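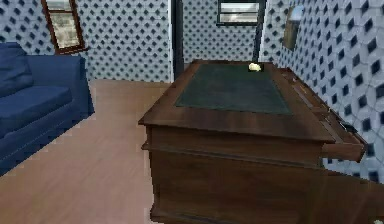

Frequently Asked Questions about Moving Your Website to a Headless CMS

We collected the questions which our clients at Fado send us most often before they start a migration. If your question is not in the list, please write to us through the contact form and we will add it.

What is a headless CMS?

A CMS is the program where your editors write and store the content of the website. In a traditional CMS, the same program also builds the pages that the visitor sees. In a headless CMS these two jobs are separated. The content is stored in one system and delivered through an API, and a different application, which we call the front end, takes the content and shows it.

Do I need one if I have only one website?

Maybe no. If you have a single website, with a blog and a few static pages, and your team is happy with the present system, we usually recommend to stay with it. The headless approach becomes interesting when the same text must appear in several places, for example on the website, in a mobile app and on a screen in your store.

Which system do you use?

For most of the projects we work with Bisik, our own content platform. The front end is built with Dauda, our set of ready components. You can use Bisik with another front end, and some clients do it. Dauda without Bisik is also possible, but in this case you must write the connector by yourself.

How long does a migration take?

It depends mostly on the condition of the old content. For the online store Pornusau we moved 238 pages in 11 weeks, including the testing. The technical part was ready quite early. The larger part of the time was spent on cleaning old product texts, and on deciding which pages could be deleted.

Will I lose my position in the search engines?

A small movement in the first weeks is normal. To keep it small, we prepare a full list of the old addresses before the launch and make a permanent redirect for each of them. We also transfer the page titles and the meta descriptions. Please do not change the structure of the addresses and the design and the texts all in the same moment. If the traffic goes down after such a launch, it is very difficult to find which change was the cause.

Can my editors still see a preview of the page?

Yes. This is the question we hear most from editors, and I understand it, as the early headless systems were really weak here. In Bisik there is a Preview button in the upper right corner of every entry. It opens the draft in the real front end, so the fonts and the spacing are the same as on the live site. The preview link can be sent to a colleague who has no account. It expires after 14 days.

What happens with our images and PDF files?

They are moved to the media library together with the content. Files which are not used on any page are put in a separate folder, and you decide what to do with them. We do not delete anything without your written agreement.

Is it more expensive than a traditional CMS?

At the beginning, usually yes. You pay for the development of the front end, while in a traditional CMS you could take a ready theme. There are also two services to host in place of one. Some clients save money later, when they add a second channel and do not have to enter the content again. If you do not plan a second channel, please count carefully.

Do plugins from our old system work?

No. Plugins are written for one particular system and they cannot be transferred. Before the offer, we ask you for a list of all active plugins. Contact forms, search and cookie banners are available in Dauda. For booking calendars and membership areas we connect an external service, and this is calculated separately.

Who is responsible for security updates?

Bisik is updated by us, and you do not need to do anything. The front end is updated by us if you have a maintenance contract. Without the contract, your own developers should check the dependencies regularly, we suggest one time per month.

Can we leave later and take our content with us?

Yes. In Settings, under Export, you can download all entries as JSON files at any moment. Media files are exported as a separate archive. After the end of a contract the account stays open for reading for another 6 weeks, and then the data is erased from our servers and from the backups.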